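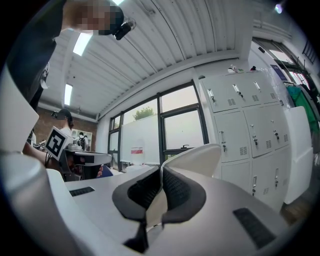 Figure 3. One of the hand-held grippers on the visit to the Callero room, fingers up, with the lockers and the big window behind.

4.2 The visit, and what the visitors did with the grippers

I should say up front that I'm the one writing this section, and I'm not the one who planned the day. Dušan Zelenák did most of that, back in November, when we first talked about letting people from outside try the grippers instead of watching us use them. My worry was that we'd get a lot of waving and very little data. We got plenty of waving (fine, it was an open day!) but also more usable recordings than I'd dared put in the plan.

The visit took place on 14th May in the room we call Callero, the one with the brick wall and the white lockers. We had 40 visitors on the list and kept the day loose. People came in, got a short talk from Bhupendra Srivastava on how the two fingers close, and then picked up a gripper and had a go. Each one carries a cube printed with black-and-white markers, and the tracking lives or dies by that cube, so most of the talk was really about not covering it with your sleeve. I gave the same talk twice myself and went on far too long both times.

We logged 325 attempts. An attempt, for us, runs from the moment the fingers open to the moment both hands are back at the person's sides, whether or not anything got picked up. I know that's generous. We went back and forth on it for a good while, and the Linby protocol uses a tighter rule, but with first-timers the fumbling at the start is the part I wanted to keep. Someone who has done this 900 times doesn't fumble, and a model trained only on that person has never seen a bad approach.

Most visitors started with one hand and added the second when they felt brave. The two-handed attempts are where things got interesting for me. People stand differently with a gripper in each hand. They look down more, they keep their elbows in, and they take a little step back from whatever is ahead of them before they reach. I hadn't seen that in our own recordings, probably since all of us stopped doing it long ago.

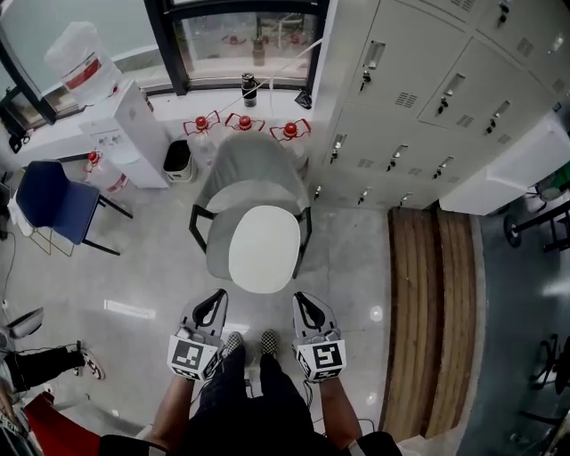

Figure 4. A gripper in each hand, chair ahead.

Daiane Sampaio disagreed with me on the step back and asked that her view go into the paper: she thinks visitors were making room for the gripper bodies, which stick out further than a hand does, and that the habit would fade within ten minutes of practice. She may well be right. Our sessions were too short to tell, and I've left the step in the labels so that anyone who wants to test her idea can.

One thing I'd change is the cable. A gripper with a cable makes people careful with their feet, and careful feet slow down the hands. Vilém Šindelář is working on that for the Kadlec version, and Section 6 has the little we can say about it so far.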